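Subject: Re: [trunby-swap] Clearing the back room — racquet, litter gear, what's it worth?

Hi all,

Thanks for the replies off-list, and sorry to be slow getting back. I'm going to answer the racquet question first as that's the one most of you wrote in about, then I've got cat stuff to ask about at the bottom.

The earlier message, for those who've just joined:

> I've been using the same badminton racquet since we moved to
> Trunby and the grip is getting on my nerves. Slips in my hand
> by the second game. Do people bother wrapping over the top of
> the old one, or do you strip it right back to the handle?
> I've got a Trellon overgrip I bought in July and never opened.
> Also is anybody giving away a litter tray? Ours has a crack in
> the corner and I'm sick of sweeping under it.

Right, grips. I used to pile them on, one over the next, until the handle was so fat I couldn't get my thumb around it properly. My backhand was rubbish for a whole winter and I blamed the shoes! These days I take the old one right off, give the handle a wipe with a dry cloth, and start again from the butt end. Go firmly but don't haul on it, and overlap each turn by a bit less than you think you need. If you get to the top with a big tail left over you've overlapped too much, so unwind it and have another go. It took me three tries the first time and I swore a fair bit.
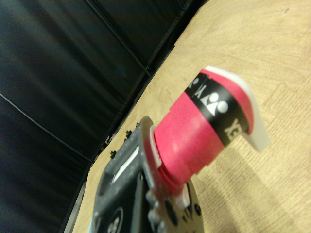 The finishing tape matters more than people reckon. The stuff that comes in the packet with the cheap grips lets go after a few weeks, especially if you leave your bag in the car over summer, and then the whole thing starts creeping down the handle while you're playing. I keep a roll of black electrical tape in my bag and go over the join with that. Not pretty, but it holds. If you want a nicer job, the sports shop in Druvgate will do it at the counter while you wait, though they were charging a bit much last time I asked and you had to buy the grip from them.

As for colour, get whatever you like. I went bright after years of black and grey. Black hides the dirt, which sounds like a good thing until you realise how long you've been holding on to it. With a bright one you know when it's time.

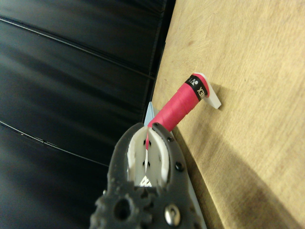

Pinky-red grip on what looks like a Yonex, black band near the end.

About the Trellon one you've got sitting in the drawer — have a feel of it before you put it on. I had a packet that went tacky in the heat and left bits all over my palm. If yours feels like sticky tape, chuck it. The Hoshino ones are thinner and I get on with them much better, but my hands are on the small side so your mileage may vary. One more thing, if you sweat a lot (I do, no shame) the towelling sort is worth a go, only be ready to change it often because it gets a bit whiffy.

Now, litter. I had my old setup in the laundry for years and it drove me up the wall. What fixed it was getting the bin right next to the tray. Before that the scoopings went in a bread bag, and then the bread bag had to go outside, and of course it'd be raining. Having a lidded bin with a liner in it within arm's reach means it gets done morning and night without anybody grumbling. 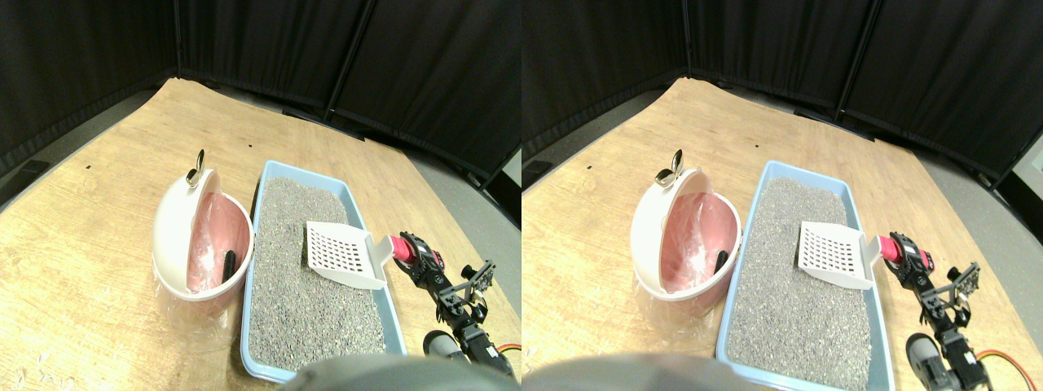

I'd go for a tray with a decent rim on it too, our cat digs like she's after gold and used to send half of it across the floor. Keep the litter fairly deep. I know it feels wasteful when you first tip it in, but when it's shallow everything sticks to the bottom and you end up chipping away at it like a barnacle. For the liners, let plenty hang over the edge before you shut the lid or they slide down inside and then you're fishing about for them, yuck.

If you want to try pellets before you buy a big bag, I can put some in an ice cream container for you. They weren't a hit with ours. She sat beside the tray and yelled at me.

My question for the list: does anyone know where to get bin liners that aren't the proper branded refills? I've tried ordinary kitchen tidy bags and they're too narrow at the neck. I paid $49 for a multipack last time and I'd rather not do that again. The Druvgate supermarket had some that looked close but the packet didn't give a width. If you've measured yours, please reply to the list so we can all have it.

Happy to drop things off anywhere on the Trunby side of the bridge, after 4 pm is best.

Cheers from the top end of the street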